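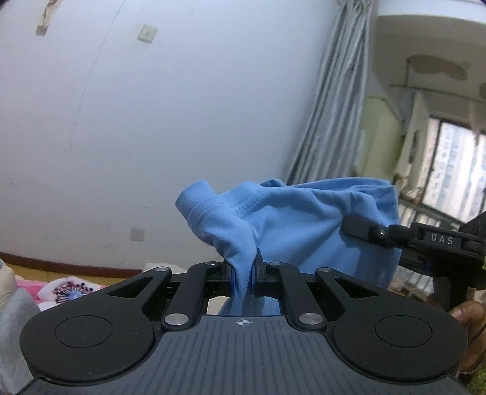

What a Railway Leaves Behind

The Bridmont and Nenik Railway closed to passengers in August, at the end of a summer timetable that few people used, and to goods the winter after. Most readers of this journal will know the outline. The track was lifted, the viaduct at Kalinowski was taken down for its stone, and the station at Bridmont became a builder's yard. What survives in public care is one tank engine, two carriages, a signal arm and the nameboard from Brerum halt. These things are well looked after and well visited, and the Society can take some credit for that.

I wish to argue in this essay that they are a poor account of the railway, and that the Society's collecting policy, due for renewal this year, should say so. The present policy gives first place to rolling stock, second place to signalling and permanent way, and leaves everything else to a single clause headed "sundry material". Under that clause come staff records, traffic books, platelayers' diaries, correspondence, clothing, furniture, recorded memories and photographs without a locomotive in them. A clause of that kind was perhaps reasonable when it was drafted. There were engines to be saved from the cutter's torch, and they could not wait. The engines that could be saved have now been saved.

Consider what the tank engine can tell us. It can tell us the builder, the wheel arrangement, the boiler pressure and a certain amount about how it was repaired. A careful fitter can read a good deal more from the wear in the frames than I can. But the engine cannot tell us why the railway ran a late train on market days and then withdrew it, or how the company came to employ three generations of one family at Brerum and nobody from the village on the other side of the river. It cannot tell us what was in the wagons. For that we need the traffic books, and of the traffic books we have four.

The others were in existence within living memory. Teresa Nowakowski, whose father was the last goods clerk at Bridmont, remembered them on a shelf above the stove, bound in green cloth, and remembered them going out to the yard when the office was cleared. She offered two of them to a predecessor body of this Society and was told that there was no room. I do not repeat the story in order to blame anyone. There was at the time a carriage underframe in the only dry shed, and it is still there. A decision was made about what mattered, and it was the decision that the policy of the day required.
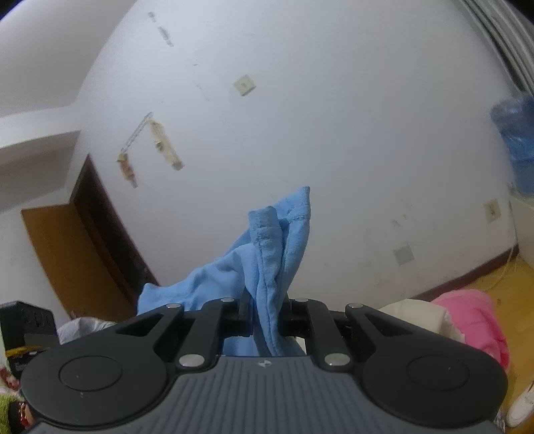 The usual reply is that paper is the business of the county record office and that a railway society should keep to railways. I have some sympathy with this. The record office has proper stores and trained staff, and we have neither. Yet the record office can only take what it is offered, and in a case like ours it is offered very little. The company's own minutes went to its successor and can be consulted by appointment. The papers of the people who worked the line never belonged to the company. They went home in coat pockets and were kept in sideboards, and when a house is cleared it is the Society that the family thinks of, if they think of anyone. If our answer is that we collect engines, the papers are lost in the same week.

A second reply is that the public will not come to see a ledger. That is true of a ledger shut in a glass case. It is less true of a ledger that has been read. When Celina Sowa transcribed the parcels book for Nenik and set out one ordinary Wednesday from it on a display board, with the names of the farms and shops to which each parcel was sent, visitors stood before it longer than they stood before the tank engine. Several of them recognised the farms. One corrected a spelling. The board cost very little and has since worn out, and there is at present no provision in the budget for replacing it, again on the ground that it is sundry material.

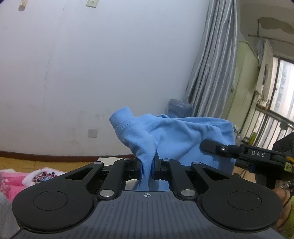

The treatment of staff clothing is a fair test of the policy as a whole. The Society holds two caps and a guard's greatcoat, all with badges, and it has more than once declined garments without them. The reasoning was that a plain jacket or shirt might have come from anywhere and therefore proves nothing. I cannot agree. Anyone who has learned to look at cloth will begin at the places where it was joined and finished. Even on something as everyday as the light blue garment shown here, the eye goes first to the rolled end of the sleeve and the stitched seam on it, and those are the very places where a platelayer's jacket would be let out, turned or mended. The repair tells us who could afford a new one, and how often. Our greatcoat, which was issued, worn on duty at the front of the train and handed back in good order, tells us chiefly what the company wished its passengers to see.

The same could be said of tools, of lamps with a name scratched on the base, and of the benches from the waiting room at Brerum, which went to a chapel and may be there yet. It could be said above all of photographs. The Society's albums are arranged by locomotive number. A print in which no number can be read has no place in them, and such prints have been put in a box by themselves. I have been through that box. It contains the only known view of the gatekeeper's cottage garden, a group of women loading flax, and a flooded cutting with men standing in it up to the knee. None of these is indexed. A student of the line who relied on our catalogue would conclude that the railway had carried photographers and very little else.

I should be sorry if these remarks were taken as an attack on the engineering members. Their work is skilled and often cold, and the tank engine would be scrap without it. Aleksandra Ostrowski, who led the boiler repair, has been kind enough to read a draft of this essay and disagrees with a fair part of it. Her view is that a society lives by what it can put in steam, that the subscriptions follow the engine, and that the ledgers are kept dry by money the engine brings in. I accept the figures behind this argument. I only observe that it is an argument for keeping the engine, on which we are all agreed, and that it has no bearing on whether a second underframe should be acquired before the parcels books are boxed.
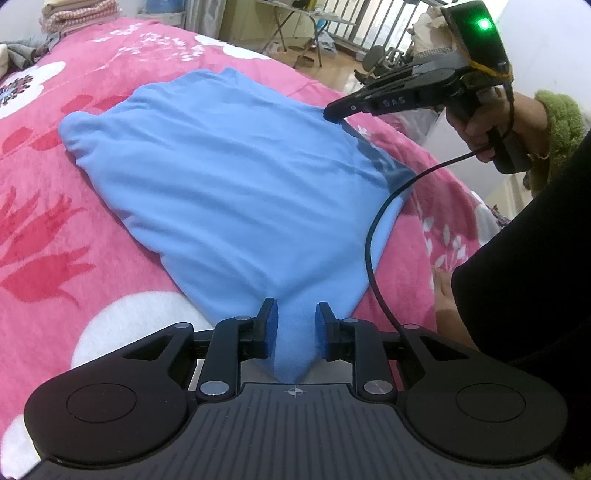 Vol. 15, No. 6, p. 308

It remains to say what should be done. The first step is to strike out the words "sundry material" and to name the things they cover, each with its own line in the policy and a person answerable for it. Names matter in such documents. What is listed is budgeted for, and what falls under a general heading is dealt with when everything else has been done. I would put the working papers of staff at the top of the new list, with recorded memory beside them. The youngest person to have drawn a wage from the railway is now very old.

The second step is to finish the catalogue. It stands at 1,705 entries and has not been added to since Petronella Dlamini gave up the work on moving away. She left clear notes — clearer than the catalogue itself in places — and they would allow another member to take it up without beginning again. The unnumbered photographs should be entered next, by place where the place is known and by subject where it is not. Members who lived along the line should be asked to look at them before any description is settled.

The third step will be less welcome. The Society should decide now, while no offer is before it, that it will accept no further vehicle without covered accommodation already in hand. The underframe in the dry shed has no body, no bogies and no agreed future. It was taken in during a period of enthusiasm which I remember and in which I shared. Another society may well have a use for it. The shed, with modest shelving, would hold all the paper that we possess and a good deal of what we might yet be given.

Maja Pietrzak wrote in an earlier number that a closed railway has two histories, one of which is owned by those who travelled on it and the other by those who write about it. I would add the people who worked it. They are rarely found among our members. Many of them had no great fondness for the engines, which were dirty and hard to start, and they would have been surprised to find a society founded in their honour with so little interest in what they did between trains. The gatekeeper at Kalinowski kept a diary of the weather and the price of eggs for the whole of her service. It was offered to us along with a lamp. We took the lamp. The diary is understood to be with a niece in Nenik, and a letter has been drafted, which I hope the Council will agree to send before its next meeting.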